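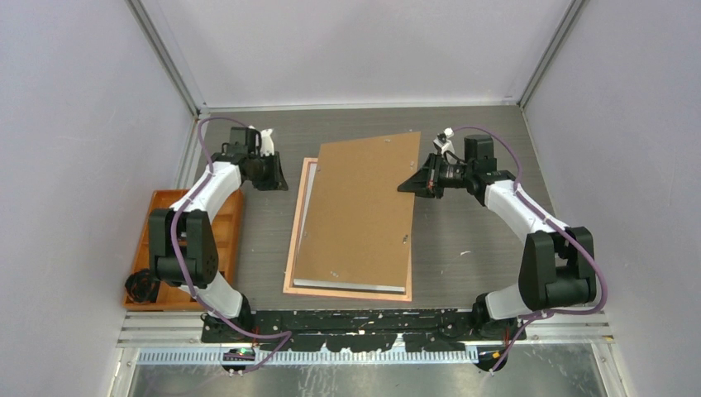
Log – open day demo cell, Sekwood site
Ticket 53, priority 2
Status: open, watching

9:10 am. Doors at 10. Right arm drops off the controller on startup, left one fine. Power cycled both, same again.

9:25. Reseated the connector at the right base. Comes up now. Homed both arms 5 times, no faults. Not convinced, cable could still be the culprit.

9:40. Planora scheduler showing old job list (sorting, from the June visit). Loaded the picture frame job, colour theme still wrong on the visitor screen, leaving it.

10:20. First group in, 16 visitors. Arms stopped mid job, "proximity limit". Both grippers wanted the same bit of space over the board.
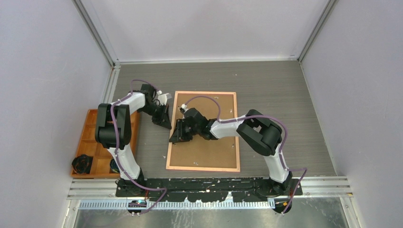

Bumped the clearance value up a notch and restarted from the last waypoint, ran thru after that. Slower but no one in the group complained. Kids wanted to see it go again so we did.

11:05. Asked Flikeveck support whether the limit can be set per job. Waiting. They want the full log, will send after lunch.

11:30. Tabletop needs a wipe before the arvo group, bits on it. Leave the tray where it is – positions are taught.

To do
– swap right arm cable if it drops agian
– put old clearance value back once visitors are gone
– Dubey has the spare connector, get it back
– organise someone to stand at the e-stop for the 2 pm run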